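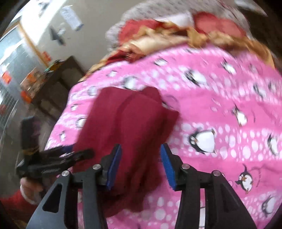
A dark red cloth over the penguin blanket, with the rest of the bedding piled at the top of the bed.

Ville Heinonen has been washing other people's blankets for most of his working life. He started in the laundry room of a small hotel, moved on to a dry cleaner, and now runs Jumance, a wash-and-fold shop that he opened in March with his savings and 2 used machines. He lives upstairs. The bed in his spare room is where he tries things out, and it usually has more on it than a bed needs.

I went to see him to talk about bedding, and mainly about the question that readers send in most often, which is how to look after the soft, fuzzy kind that everyone seems to own now and that goes flat after a year.

"It goes flat because people cook it," Heinonen said. "They put it in with the towels, on hot, and then they put it in the dryer, on hot. The fibers are plastic. The ends melt a little and stick together. You can't see it the first time. By the tenth time it feels like a doormat."

His own method is dull, he said, and he has repeated it to customers so often that it is now printed on a card by the register. Cold or lukewarm water, half the usual soap, no softener. Fleece blankets go in with other fleece. The dryer is set to low, or the blanket goes over a rack.

Softener is the part people argue with.

"They tell me their mother used it. Fine. Their mother had cotton. On fleece it leaves a coating, and the coating holds dirt. I had a customer bring in a blanket that smelled of flowers and dog, both at once. We washed it twice with nothing but water before it stopped."

The pink blanket with the penguins and the bands of polka dots is one he likes to bring up when people say printed fleece can't last. He bought it for his niece, who outgrew it and gave it back. He puts its condition down to cold water and a low dryer, and to the fact that it was turned inside out every time.

"Prints go from rubbing," he said. "Turn it inside out and the back does the rubbing."

The heavier things are handled differently. Patterned bedspreads, especially ones with red in them, get a test before they go near water. He wets a white rag, presses it on a corner for a minute and looks at the rag. If there is color on it, the piece is washed alone.

"Red and gold together, I test every time. Every time. I don't care what the label says. Dark red is the worst one. I ruined 80 napkins at the hotel with one dark red tablecloth, and they were for a wedding that night. We told the bride's mother they were meant to be pink."

Did she believe it?

"No."

Gray blankets, he said, are the easiest thing to own and the hardest to sell. Flecked gray hides lint, hair and most small stains, and he thinks every household should have one at the back of the bed or over a chair. He doesn't think much of bleach, or of those scented beads, and he was fairly short on the subject of weighted blankets, which have broken a drum for him.

We moved on to folding. Heinonen folds quickly and doesn't have much to say about it. For that he sent me to Eetu Jääskeläinen, who works the afternoon shift at Jumance and came from Lamley, a furniture store in the next town, where he made up the display beds.

Jääskeläinen had to make each bed look slept in by someone tidy, he said. He learned to fold a throw in thirds along its length, then in half, with the crease down the center and the loose edges toward the wall. Thick fabric won't hold a sharp fold, so he lets it round over and doesn't press it.

"People fight with fleece," he said. "They fold it six times and it springs open. Two or three folds is enough. Put it down and leave it."

For storage he uses open shelves and cotton bags. He is against the vacuum bags that suck flat. Heinonen disagrees with him about this and has several under the bed, full of winter covers. They have talked about it before, and they talked about it again while I was there, for longer than I had expected. Jääskeläinen says the pile never comes back after six months under pressure. Heinonen says it does if you shake it and hang it up overnight. They each have a blanket they consider proof.

On making the bed in the morning they agree. Neither of them does it right away. Heinonen pushes everything up to the top in a heap, pillows included, opens the window and goes down to the shop. He pulls it straight after lunch.

"You sweat in your sleep, everybody does. If you make the bed at seven you're closing a lid on it. Let it sit open. It looks bad for half a day and then it's fine."

I asked how often a blanket should be washed. A blanket that touches skin, he said, every two to three weeks. One that only lies on top, every couple of months. Pillows twice a year, and most people have never done it at all. He checks the zipper first, since a pillow that opens in the machine can close the shop for a morning. The last one did.

Business has been steady. A bigger laundry, Väisänen, picks up from the hotels and he has no plans to compete with it. He gets families, students and a lot of people with cats. He would like a third machine, a large one that can take a king-size comforter without packing it in, and he has looked at a used Bileo that the seller wants 2000 for.

"I offered less," he said. "He hasn't called back."

Jumance is open from eight in the morning. Blankets left before noon are usually ready the next day. Bedspreads with red in them take longer.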